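Home | Projects | Reports | News | Contact

Gripper and controller comparison: progress report to the Dutton fund
Reporting period ending Sat 3 April
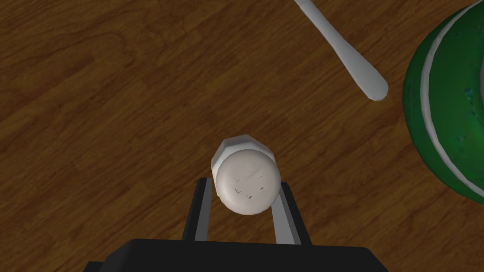
Work in this period covered the second stage of the comparison, in which two parallel grippers are tested in simulation under two controllers before any hardware is bought. The grippers are the Gillum, with padded fingers, and the Tudov, with bare ones. The controllers are the position controller we began with and the Fragkou force controller, which was added to the plan at the last review.

Trials completed

The plan called for 3,936 simulated grasps. All have been run. Of these, 936 were used to set finger speed and closing force and are left out of the comparison. The remaining 3,000 were divided equally between the four pairings of gripper and controller. Object positions were drawn from the same list for each pairing, so that differences in layout do not affect the result.

The object set is tableware and small containers. A grasp is counted as good if the object is lifted clear of the table and held until the end of the trial. Trials in which the hand touches a neighbouring item are logged separately, whether or not the lift succeeds.

Findings so far

The padded fingers hold small round objects better than the bare ones under both controllers. The gap is widest under position control, where the bare fingers tend to push the object forward as they close. Under force control the gap narrows but does not disappear.

The Fragkou controller is slower to settle. It adds 20 control steps to each grasp at the present settings. We consider this acceptable for table clearing and would not recommend it for sorting work without further tuning.

Flat items remain poor with every pairing. Neither gripper can get its fingers under a shallow rim, and a change of controller makes no difference. We propose to record this as a limit of parallel grippers and spend no more time on it.

Wrist camera

The view along the fingers is good enough to judge contact on upright objects. It is less useful for long items such as cutlery, where part of the object is often out of view. A second, fixed viewpoint was added in March and is now logged with each trial. It has not yet been used by either controller.

Problems

Contact settings for the pads were too stiff in the first runs, and objects jumped when the fingers closed. The settings were corrected and the affected runs repeated. The repeat took up most of the slack in the timetable.

The friction value for the pads is still taken from the supplier's sheet and has not been measured. Results for the Gillum should be read with that in mind.

Next period

We will buy one Gillum gripper and run 300 grasps on the bench arm, using both controllers and the upright objects only. Pad friction will be measured first. No change to the budget is requested. A decision is needed from the fund on whether the Tudov should also be bought for the bench tests or dropped at this stage.

Contact the project office | Copyright Dutton fund projects | Back to top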